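Dastgate House Shared Kitchen
Progress report to the Gkikas Fund
February 16, 2019
From: Etelka Illés, kitchen coordinator
To: Marama Gilchrist, small grants

Hi Marama,

You asked for something short and readable this time, so I'm skipping the template and just telling you where we've got to. The big news is that the drinks counter is in daily use! It isn't finished (more on that further down) but people are making their own tea and coffee at it, and that was the main thing we asked you for.

When I wrote my application the tea lived in three different cupboards and the coffee things were in a drawer with the batteries and the birthday candles. Since then we've emptied all of it. I spent two long evenings going through packets with whoever wandered in, and we threw out a frankly embarrassing amount of stale tea. One box of chamomile had moved with us from the old building in Illville, and that was years ago.

What's left now goes on the counter, where everyone can get at it. The tea organizer was the best buy of the whole grant, I think. It cost $32, it has a handle so you can carry it over to the big table, and the sachets and the wrapped packets each get their own compartment. I had wanted the larger one with drawers, but Vuseo had stopped selling it by the time the money came through, and I'm glad now, because it would have eaten up half the marble.
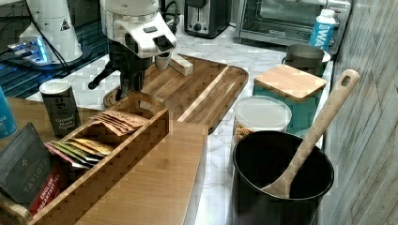 The drinks counter, with the tea organizer, serving tray and toaster.

The big bamboo tray is for serving. Before, people carried cups to the front room one at a time and there was a trail of drips down the hall. The tray has a raised rim and it's a good size, so that's mostly stopped. The coffee grinder went at the back on the left and the toaster and the toaster oven are along the back too. I'd like to try them on the other side for a while, but I've been outvoted twice.

You'll spot that the pepper is in with the tea. It belongs on the spice shelf, and the spice shelf is the part we haven't done. The brackets we ordered were the wrong depth and had to go back, so for now the cooking things and the tea things are sharing. Same story with the wooden spoon and the black crock, which are supposed to move next to the stove.

On money: we've spent $777 so far, including the two appliances and the bamboo pieces, and I have receipts for everything except one bag of shelf liner (my fault, it went through the wash). We have $81 left. I'd like to put that toward the new brackets and a set of labels if you're okay with it. The labels weren't in the budget, so please tell me if I need to fill in a change form.

Still to do: put up the spice shelf, find a lid for the second canister, and write a little card about who restocks the tea. Right now it's me, and I forget. The English Breakfast goes faster than anything else, so I'm going to buy it in bigger boxes and see if that gets us through a month.

I'm hoping to have the shelf up well before May, when the cooking group starts again and the kitchen gets really busy. Come by for a cup if you're ever over this way, and let me know about the $81 when you get a chance.

Thanks so much,
Etelka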